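Counting the pads before the arms: how one small firm budgets for robots

22/07/2025
14 shares | 3 comments

Gotetti packs small orders for cafes and gift shops, mostly cups, lids, straws and bags. For the past year it has also been working out whether a pair of robot arms could do part of that packing, and what it would cost to find out. We spoke to the firm's operations manager, who asked to be quoted by job title only.

The first budget was wrong, she says, and wrong in a way she now thinks is common. "We priced the arms. We had a quote from Romaniuk and one from Breris, we put them side by side, and we argued over the difference. Then the arms came and we had nothing to bolt them to."

The missing items were small ones. A rail, mounting plates, a table at the right height, walls for the enclosure, cable, spare fingers. Together they came to 2242 pounds, none of it in the plan. "It went through as sundries," she says. "Our accounts person was not pleased, and fair enough."

She went with Romaniuk in the end. The price was slightly higher than Breris, but the firm could send parts from its Urkmont depot and Breris could not promise a date. Delivery time now has its own column in her spreadsheet, next to price. A cheap part that takes three weeks can cost more than a dear one that comes tomorrow, she says, if the bench is stopped while you wait.

Asked what she would buy first if she were starting again, she says the things the arms have to handle. The firm keeps a stock of test goods, and it wears out. Paper bags go soft at the handles and cup carriers bend. "You can't use the same bag for a month. After a while it doesn't behave like a bag any more, and what you learn from it is no use to a packer." Test goods now have a line of 870 pounds a year, and she expects to raise it.

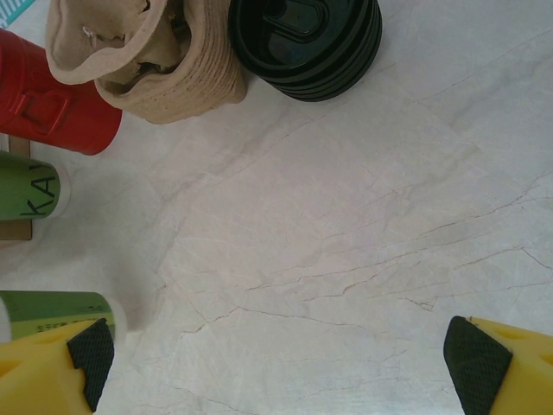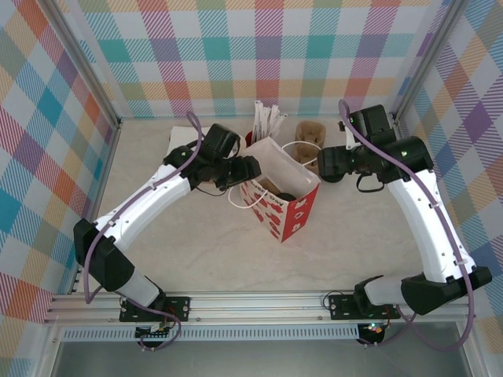

Bench work at Gotetti: lids, a crumpled bag and other goods by the gripper fingers (first), and the two arms at a gift bag (second).

The choice of goods took some thought. Seasonal gift bags were added to the list because customers order them in large numbers for a few weeks and then not at all. Hiring people for those weeks is hard and she would like the arms to help. "A box is easy to plan for. A bag with rope handles isn't. The handles go where they like."

Gripper pads are the other running cost. The supplier's first advice was to keep one spare set. She keeps 4, and reorders when she is down to two. She will not say what she pays for them, except that the price drops if you order with someone else, and she has done that once with a firm nearby.

Her bigger worry is time. Somebody has to set out the goods, run the arms, write down what went wrong and put everything back. In the first plan this was down as "a few hours here and there". It is now a post of its own, part time, and it costs more in a year than any of the parts. "If you're going to the bank or to your directors, put the wages in at the top. They'll find them anyway."

Has she set a point at which the firm would stop? She has. The target is over 1000 packed bags in a month at a standard the shop customers would accept, with one person looking after the bench. The firm is not there yet. The directors will look at the figures in August and decide whether to pay for a second bench or carry on with one.

She would be content with one. A second bench means more floor space, and the only space left is where the pallets come in. It would also mean a new electrical supply on that side of the building, and she is still waiting for a price for that.

Her advice to other small firms is to ask the supplier for a full list of what was on the table the last time they set up a pair of arms, down to the cable ties, and to get it in writing before signing. Romaniuk gave her one when she asked. She had just not asked until after the first invoice.

3 comments | Share this article
Last updated 22 minutes after publication
Contact us | Copyright | Back to top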